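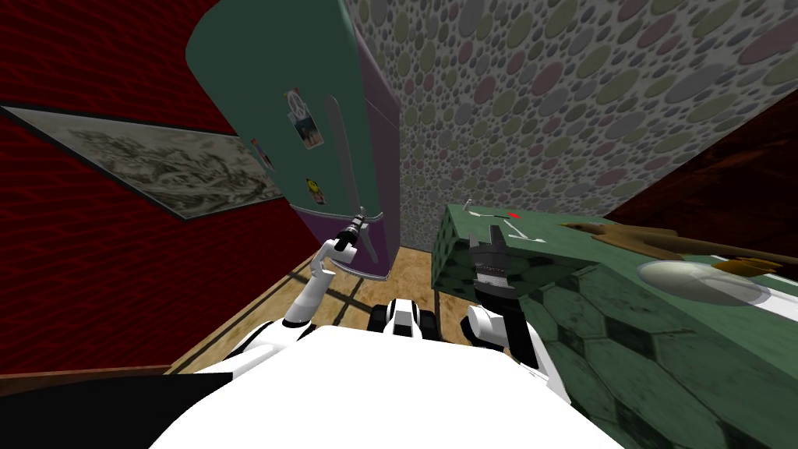 Reports of marine mammals on shore are handled through the Hokitz Coastal Wildlife Desk, and the value of each report depends on how carefully it is made. The steps below apply to any seal, sea lion, porpoise or whale found on a beach, dock or boat ramp between Gilleck and the Vidmar breakwater. Observers are asked first to judge distance, which most people do poorly on open sand. It helps to fix an indoor measure in the mind before setting out. A room small enough for a refrigerator and a counter to stand within reach of the same spot, with a narrow wedge of plank floor between them, is far too short a distance to keep from a resting animal. Many such rooms, placed end to end, would give a more suitable gap.

Before you approach

Stop as soon as you notice the animal. Keep at least 100 yards away, and farther if it raises its head, shifts its weight or turns toward you. Leash all dogs and ask others nearby to do the same. Stay out of the line between the animal and the water. A seal that feels blocked may bite, or may injure itself on rocks while trying to leave.

Do not pour water on a seal or sea lion, cover it with a towel, or offer it food. Seals and sea lions come ashore to rest, to molt and to nurse their young, and a healthy animal may remain in one place for many hours. A pup found alone is often waiting for its mother, who will not return while people are standing close by.

Step 1: Note the place

Record the nearest numbered access post. Posts run from 1 to 12, starting at the Gilleck ferry slip and ending at the breakwater. If no post is in view, use a phone to save your location and write down a fixed landmark, such as a stairway or an outfall pipe. State whether the animal is above or below the last tide line.

Step 2: Identify the type of animal

A precise species name is welcome but not required. The following points will separate the most common visitors:

Harbor seals have no visible ear flaps. They move on land by hitching forward on the belly, and their coats are usually spotted.

California sea lions have small external ear flaps and can walk on all four flippers. Adult males are dark brown and often have a raised crest on the forehead. They bark.

Steller sea lions are larger and paler, with a broad head and neck. They growl or roar — a lower sound that carries well over water.

Step 3: Describe its condition

Write down only what you observe. Useful details include open wounds, netting or line around the neck, discharge from the eyes or nose, coughing, and visible ribs or hip bones. Note any tag or brand, including its color and position. Photographs should be taken with zoom and without flash.

Step 4: Make the report

Call the desk at extension 670 during staffed hours, or leave a message at any other time. Give your name, a return number and the details from Steps 1 through 3. Please report entangled animals and live whales or porpoises at once, before completing your notes.

Each call receives a report number. The shore log held 3,017 entries when it was last reviewed, on 31 May 2018, and entries without a location could not be mapped.

Step 5: After the call

Remain at a distance if you are able to, and keep your phone on. Staff may ask you to direct a responder to the site. Resting animals are normally checked once and then left alone for up to 7 days, provided that their condition does not change.

Dead animals should also be reported. Do not touch them or remove any part.

Questions about these steps may be addressed to Wim Bakker, Shore Reports, at the Eten Road office.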